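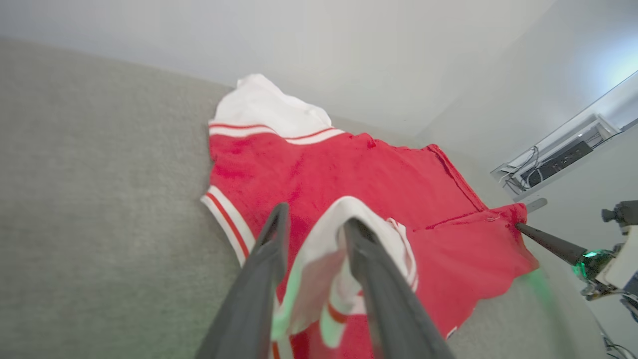

I've been selling the Zeralora two-arm garment kit for a while now, and I still get a kick out of running it on basketball jerseys. Towels are easy. You can make a towel look good with almost any pair of grippers and a bit of patience! A jersey is slippery, it has trim in awkward places, and it lands on the table in a different heap every single time. So if you come by the shop for a demo, there's a good chance you'll get the red one.

The kit is for people who want to work on cloth handling without spending half a year building the bench first. Mostly that means college labs and small automation shops, plus a few very determined people with a spare bedroom (hello, you know who you are). You get two arms, two grippers and the software to drive them as a pair, and I put each kit together myself here at Hudbridge before it ships.

## What's in the crate

- Two arms, tested as a pair
- Two grippers with long two-finger tips, already mounted
- A wrist camera for each arm and one overhead camera on a pole
- 4 spare fingertips
- All the cables, with a paper label on the ones you'd otherwise mix up
- The Pisharody control software, with a license that doesn't run out
- A printed setup guide, which I wrote, so blame me for the drawings

The table isn't included. I used to offer one and shipping it cost more than the table did. Anything flat and steady will do, and I'd put a fabric cover on it. Bare, shiny tabletops let the cloth skate away from the fingers, and it's also much harder to get a fingertip under a hem. I like gray because the cameras have an easy time with it under bright clothes.

## How it handles cloth

The long fingers are the reason I went with this gripper. Short, fat ones are great for boxes and terrible for a collar. With these you can go after a single fold of trim and pinch it without scooping up half the shirt, and the striped edging on a jersey is a lovely thing to practice on. The second arm can hold a corner down, or just wait nearby until it's needed.

And it will wait! New owners always want both arms moving all the time. In my demos one arm often has the cloth while the other hangs back with its fingers open, and I've come to think that's the better habit. Two grippers pulling on the same thin jersey can get into a real tug-of-war.
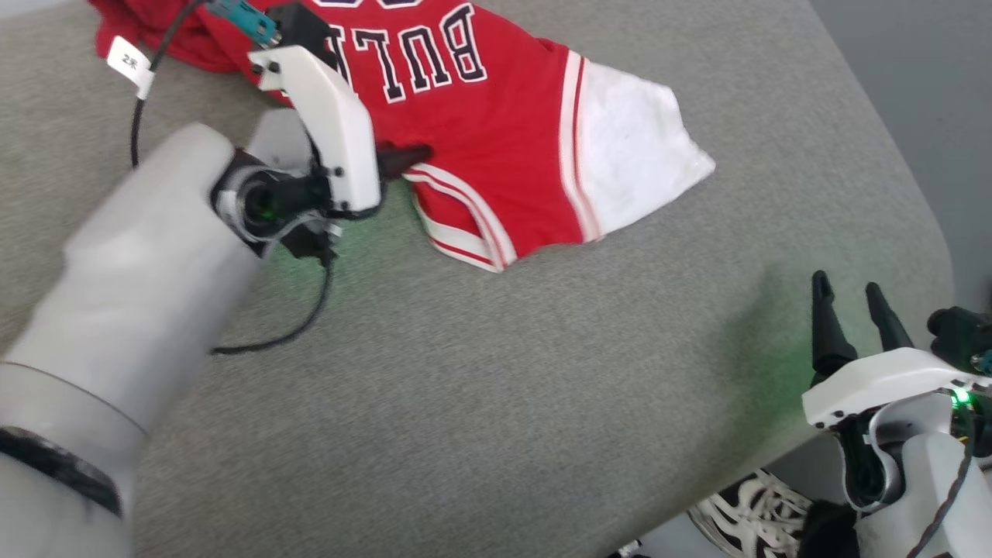 ## Setting it up

Plan on 90 minutes the first time. Clamp both arms to the table, plug in the grippers, then run the camera check before you put any clothes down. I'd leave more slack in the wrist cables than seems tidy. If a cable goes tight when the arm reaches across, it'll tug the wrist and your pinch will be off.

The light at each wrist glows green, and it does tint nearby cloth a little. On red I haven't had trouble. On white gym socks I turn it down in the settings (Lights, then Wrist, then Low).

## Stuff I'd want to know before buying

It's slow. If you need shirts folded at laundry speed, please don't buy this, I'll feel bad. It's a bench for learning and testing.

Out of the box it comes with 10 starter routines, and they cover picking up, dragging, flattening and simple folds. Dressy stuff with buttons isn't in there. Liam Ackroyd over at Dondley has been running his kit since April and sent me a long list of complaints about the flattening routine, most of them fair. I've fixed the worst one (it gave up too early on side panels) and the update is free to everybody.

Fingertips wear down. A spare set is in the crate, and I keep more on the shelf.

## Price and ordering

The gripper and camera upgrade, for people who already have two arms, is $1,153. For the full kit, send me a note with your table size and what you want to pick up, and I'll write back with a quote. Bring your own laundry if you're coming for a demo. I'm happy to try nearly anything, though I'd rather skip sequins.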